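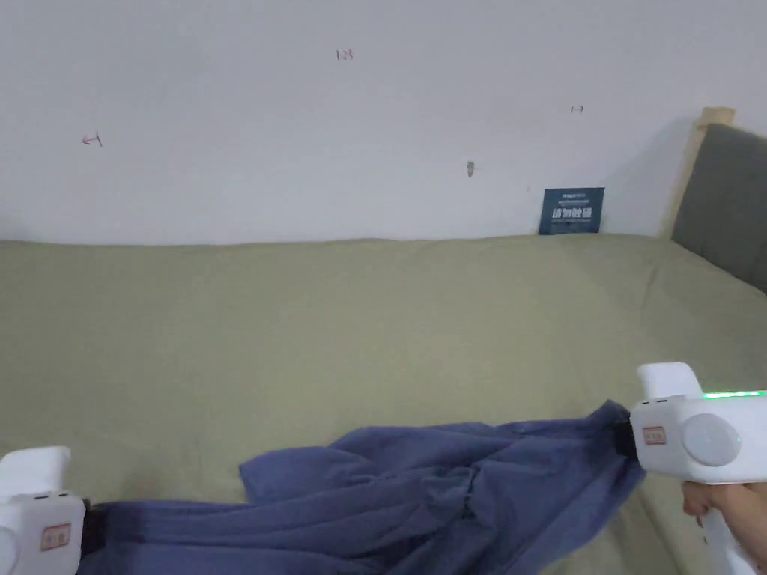

Blue-grey on green: the awkward bit, before any folding gets done.

I have folded clothes on my bed for as long as I've had a bed, and until this October I'd never given it a second's thought. Then I moved into a one-room flat above the Ngui bakery, with no table worth the name, and suddenly the bed was my desk, my ironing board and my entire laundry department (glamorous, I know!).

So I've become a bit of a bore about it. My first rule is to make the bed before the washing comes anywhere near it. Pull the cover tight, smooth it out with your forearm and push the pillows out of the way. I used to tip the whole lot onto a rumpled duvet and then wonder why every T-shirt came out with a wonky hem. You can't get a straight edge on a lumpy surface, it just won't have it. 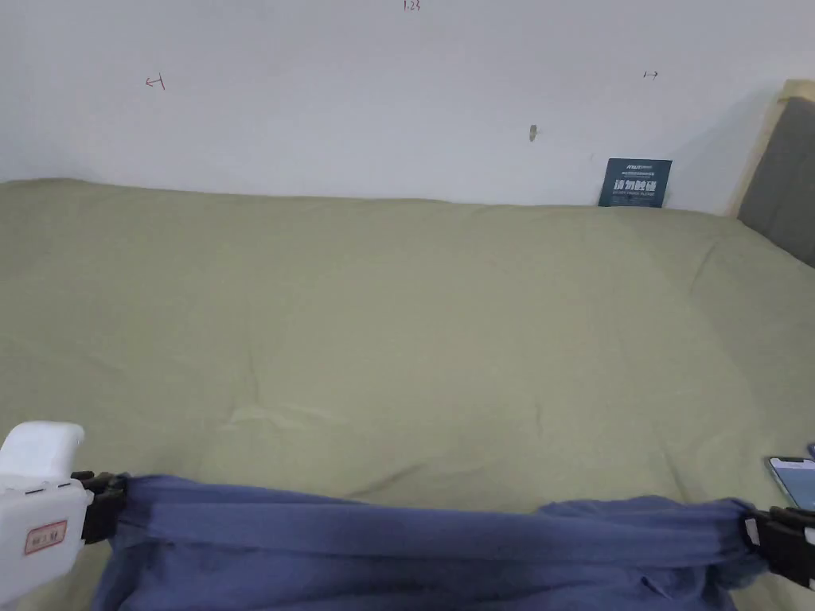 A wide green cover, smoothed almost flat, with a few soft creases left in the middle.

Colour helps too, more than I'd have guessed. My old bedding was navy and so was half my wardrobe, and I lost socks on it for days at a time. I swapped it for a plain green set from Plaseo, which cost me 40 quid, and now anything blue or grey shows up beautifully. A friend swears by white, but she doesn't drink tea in bed.

Then there's the lifting. Soft knits are the worst – they come out of the basket in a ball and want to stay in one. I used to poke at them where they lay, which is hopeless. Find two corners on the same edge, pick the thing up, and let it hang for a moment. The weight does most of the work, and you can see which way up you've got it (not always obvious with a T-shirt at eleven at night).
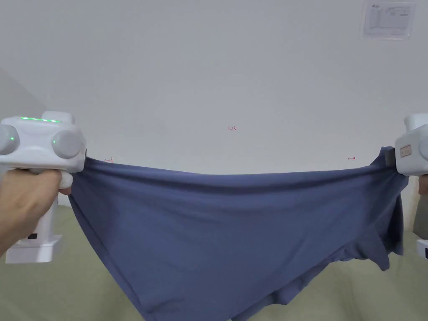
Held up by its two top corners, with the rest left to hang.

After that it's sides in, bottom up, done. I don't roll and I don't do those little envelopes that stand up in a drawer. I tried them for 2 weeks and my drawer looked like a filing cabinet, then like a filing cabinet somebody had kicked.

A full load takes me as long as one side of a record, and the pile goes straight on the shelf before I'm tempted to sleep next to it.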